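Planning a small sorting cell on a fixed budget: what do you buy first?

Fabrice Gaillard

I run the technical side of a small training center, and we have been given money for one tabletop robot cell. The job it has to teach is simple pick and sort: plastic shape blocks on a flat board, moved by color or by shape. Later on we would like to use the same cell for real small parts from a local packaging shop, but that is a second phase and there is no money for it yet.

I have been given quotes from two sellers. Vomley offers a complete package with the arm, the gripper, a table, a camera and two days of training. Royer sells the arm and gripper only and leaves the rest to us. The Vomley quote uses up the whole budget. The Royer quote leaves 40 percent of it, which sounds like a lot until I start listing what is missing.

My list so far is a base to mount things on, a work surface, a camera and its bracket, lighting, an emergency stop, a spare set of gripper fingers, and something to store the parts in. I have no idea what to put down for maintenance. My manager wants a figure for the first year and another for the third.

The room has normal power outlets and no compressed air. The people using it will be adults retraining from other trades, in groups of three or four. Most have never used a robot. We would like to start in September.

What would you spend on first, and what can wait? Also, is a package worth the extra money if we have one person on staff who is handy with tools and can do some programming?

Timothée Leblanc

I set up a cell like this two years ago and have bought parts for it ever since, so I will go through it in the order I would spend.

Arm and gripper. You already have quotes, so the main thing is to check what the price includes. Ask both sellers in writing whether the controller, the cables, the teach pendant or software license, and the mounting plate are in the figure. On our first quote the software was free for 12 months and then charged every year. It was on the last page. Get the yearly price now and put it in your third-year number.

With no compressed air, go electric on the gripper. A small compressor is cheap to buy but it is noisy in a teaching room, and you will also need a hose, a regulator and a valve. An electric gripper costs more on day one and you plug it in.

Look at the stroke of the gripper before the payload. Blocks weigh next to nothing, so payload will not limit you in phase one. How wide the fingers open will. Measure your widest block, add enough room for the fingers to go down on both sides, and compare that with the data sheet. Do the same with the packaging shop's parts if they will lend you a few. This takes an afternoon and could save you buying a second gripper.

Base. Buy or make something with a regular grid of holes. We started with a plain tabletop and drilled it each time we moved something, and after one term it was ruined. With a grid you can write down where the board goes and put it back in the same place after cleaning. Bolt the arm and the work surface to the same base if you can. If they sit on separate tables, someone will lean on one of them and every taught point will be off.

Work surface. Ours is wood and I would choose it again. It is cheap, it doesn't scratch the blocks, and a finger that comes down too low marks the wood before it hurts itself. Plan to replace it. I budget for one new board a year and have a spare cut in advance. Pick a pale, dull finish. Our first board had a gloss varnish and the camera saw the ceiling lights in it.

Parts. Get more than one shape in the same color and more than one color in the same shape. If all your red blocks are cylinders, you can't tell whether the program is sorting by color or by shape, and neither can the students. Include a few awkward shapes. A cube is easy to grip, and a heart or a star takes thought because the fingers have to meet it at the right angle. We bought 21 blocks in the first order and it was enough for a group of four.

Camera and light. Don't skip these, but don't buy the expensive ones first either. A basic color camera on a stiff bracket will do for blocks. Spend on the bracket. A good camera on a wobbly arm gives you bad positions.

Safety. The emergency stop is not optional, and you need a written risk assessment even for a small arm. Ask the seller for the documents they provide and read them before you pay. If you need outside help with the assessment, that is a cost too, and it is missing from your list.

Spares. Two sets of fingers, not one. Also one spare cable of whatever type runs to the gripper, because it bends all day.

For yearly running costs I set aside 13 percent of the purchase price. In the first year we spent less than that. In the second we spent all of it, mostly on fingers and a replacement cable. I don't have a third year to show you yet.

On the package, price the two training days separately. If Vomley will sell the training alone to a Royer customer (ask, they may say no), you get the part your staff will need most. Your handy person can build a base. Teaching them the controller from the manual will cost you weeks, and you have a date to meet.

One more thing about layout, as it affects the size of board you order. Leave room between the groups. Blocks standing apart are easy. Blocks pushed up against each other are where the gripper has no space for its fingers, and you will want to teach both cases on the same board. A board with room for a tight group at one end and a couple of separate pieces at the other lets you do that without resetting.
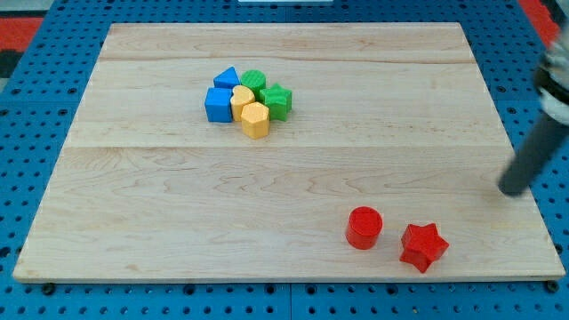 Six blocks packed together toward the back, two red ones standing clear. The red pair is the easy exercise.

With six blocks touching like that, set the order of picking first. The outer ones go before anything that is boxed in by its neighbors. If the students plan that on paper, they spend less time on the arm and you can get by with one cell per group of four.

If I had your 40 percent left over, I would split it between the base, the camera with its bracket, the safety items and the training, in whatever proportion the quotes work out to, and hold back enough for spares. Storage can be a plastic box from the hardware store.

Bramutness

Go with the package. You will save money building it yourself on paper and then lose it in staff hours. We did that. Nobody charges the hours to the project so it looks cheap.

Also check delivery times. We ordered the arm early and the mounting plate late and had an arm in a crate for six weeks.

Orident

I agree with most of what Timothée wrote. I would question the wooden board if phase two is real parts from a packaging shop. Packaging parts can be dusty or have adhesive on them, and wood is hard to wipe down. Price a plastic top that fits the same holes in the base, then swap when you get to phase two. You don't have to buy it now, only make sure the hole spacing is the same.

On Vomley and Royer I can't help, I have used neither. Ask each of them for the name of a customer in a school or training center and call that person. Ask how long repairs take and whether they got a loan unit while theirs was away. If the arm is gone for three weeks in the middle of a course, you have no course.

For the third-year figure I would list the software fee, one gripper repair and the boards, and show the manager each line. A single percentage is easy to cut.

Comments

Fabrice Gaillard: Thank you all. I asked Royer about the software and there is a yearly fee after the first year. It was not in the quote. I have also asked Vomley for the training on its own.

Timothée Leblanc: Good. Ask whether the fee is per arm or per computer. Ours is per computer and we had planned on three.

Bramutness: Did they give you a delivery date for September?

Fabrice Gaillard: Royer says yes for the arm, not yet for the gripper. Vomley has not answered.

Orident: Then don't book the first group until you have the gripper date in writing.

Fabrice Gaillard: Measured the blocks this morning. The widest is the star, and the smaller of the two Royer grippers does not open far enough for it. I have asked for a new price with the larger one.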